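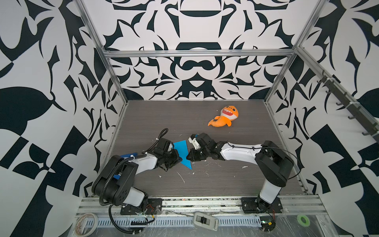 Black-and-white panels on three sides, aluminum extrusion frame, dark brown wood-grain top.

Otis Oyelaran
1/ Notes on the enclosure, as two people asked about the walls. The pattern is leaves, blades and hooks, mirrored on the back panel. Left and right are looser and drawn larger. I call the set Moltum.

2/ Artwork was scaled to the back wall first. Mirroring it puts the stacked rounded forms on the center line, so any error in panel alignment shows immediately. The first print was 17 mm off. Reprinted in July.

3/ Frame is silver extrusion from Mestar, 1392 mm on the longest cut. The crossbar on the back wall sits just above the middle. It interrupts the pattern, and I decided to live with that - moving it down looked worse.

4/ Hook rail is on the upper right, small black hooks in a row. Spacing is 50 mm. I would go wider next time.

5/ Tabletop: dark brown with fine horizontal grain. Drawback: every white speck and flake shows on it, mostly in the middle and toward the front. On a pale top you would miss half of them.

6/ Cleaning is a soft brush, then a damp cloth along the grain. A dry cloth only moves the flakes around.

7/ Panel files are 355 MB zipped. Message me if you want them - the side walls are separate files.

May 20, 2025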